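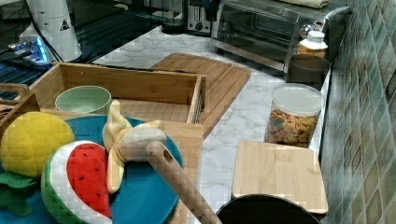 Schon wieder fast Mitternacht, deshalb nur schnell. Die Küchengruppe von der Robotik-AG Driltdale hat jetzt einen Plan bis zum Wettbewerb in Stadis. Aufgabe steht auch fest: Spielzeugessen vom Teller holen und woanders ablegen, ohne dass jemand eingreift. 18 Versuche pro Team, fertig. Banane zählt wie alles andere, obwohl die beim Greifen am meisten nervt.

Bis dahin wollen wir 300 Durchgänge von Hand vormachen. 200 haben wir. Klingt gut, aber bei den ersten 50 war die Greiferöffnung falsch kalibriert, die fliegen wohl raus. Meine Schuld, hab den Wert vom alten Arm übernomen.

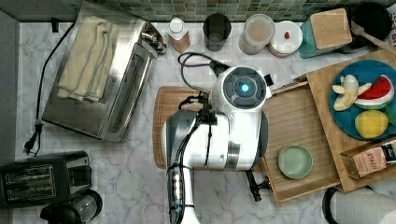 Povilas Grīnberga meint, wir sollten die 50 behalten und nur die Greiferwerte nachträglich umrechnen, wegwerfen könne man immer noch. Hm. Muss ich mir anschauen – die Umrechnung wäre ein kleines Skript, aber wer prüft das dann.

Was sonst noch hakt: Der Arm wird beim Anfahren ruckelig, sobald das Schneidebrett leicht schräg liegt. Vermutlich unser Code und nicht die Mechanik. Siiri Dzene hat die Geschwindigkeit runtergesetzt, seitdem besser, dafür dauert jeder Durchgang ewig.

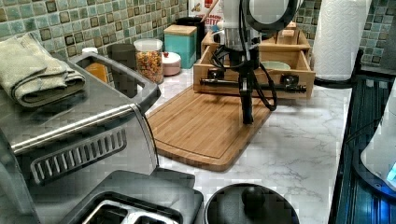
Nächste Schritte

Kalibrierung neu, diesmal mit Protokoll. Kabel am Handgelenk anders führen. Dann die fehlenden Durchgänge, möglichst viele mit der Handgelenkkamera, die wir bisher kaum ausgewertet haben. Die bringt beim Absenken mehr als die Ansicht von oben, glaube ich zumindest.
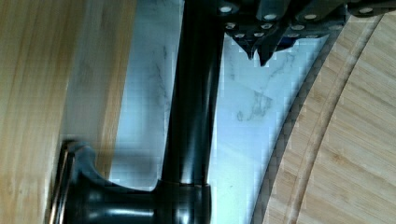
Und das Training muss einmal komplett durchlaufen, bevor wir im Juni nach Stadis fahren. Letztes Mal lief es erst am Abend vorher, das mach ich nicht nochmal mit. Anmeldung schicke ich morgen früh raus, wer noch aufs Formular will bitte bis 8 Uhr melden. Gute nacht.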